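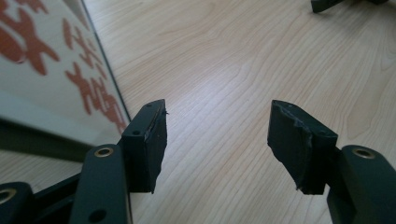

Tejada, April
3 min read

My neighbor Emiliano Villalobos has bought a water softener and would like me to buy one too. He's had it since the winter. His shirts are softer, he says, and his coffee tastes better, and his kettle is clean as a whistle. I've had the coffee. It tasted like coffee.

I should say that I don't think hard water is made up. We have it. There's a white crust on my shower head and I scrape it off with vinegar a couple of times a year, a job that takes as long as one side of a record. What I doubt is everything that gets hung on the crust once somebody has a machine to sell.

The company is called Homska. They sent a man around, Sandro Marras, very polite, good shoes. He put drops in a glass of my tap water and it changed color, and he looked at it the way a vet looks at an old dog. Then he did a glass of his own water and that one stayed nice. I asked what the drops were. He said they were test drops.

The brochure says a family can save up to 80 percent on soap. Up to! I spend so little on soap that I could save all of it and still not notice. It also says 74 percent of customers saw "a visible difference in skin and hair." I'd like to know who was looking, and whether they'd already paid. If I'd spent that kind of money I would see a difference in my hair too, and I don't have much of it left.

Then there's the salt. You have to feed these things bags of salt, for as long as you own them, and the salt page is at the back in the small type. Emiliano's bags are 80 pounds each. He's 200 steps from where he can park (he told me so himself, complaining) and he has a bad knee. I did ask if the soft shirts made up for it and he changed the subject to his kettle.

Babar Ansari, who did my plumbing when the kitchen pipe went, has no strong feelings. He said softeners do what they do, some people like them, and my water heater would probably go a bit longer with one. "Probably" and "a bit" are words I can respect. He also said the slippery feeling in the shower takes getting used to, which Marras somehow left out.

So I've told Homska no for now. They've called twice to ask what "for now" means. I bought another jug of vinegar and did the shower head this morning, and the kettle while I was at it.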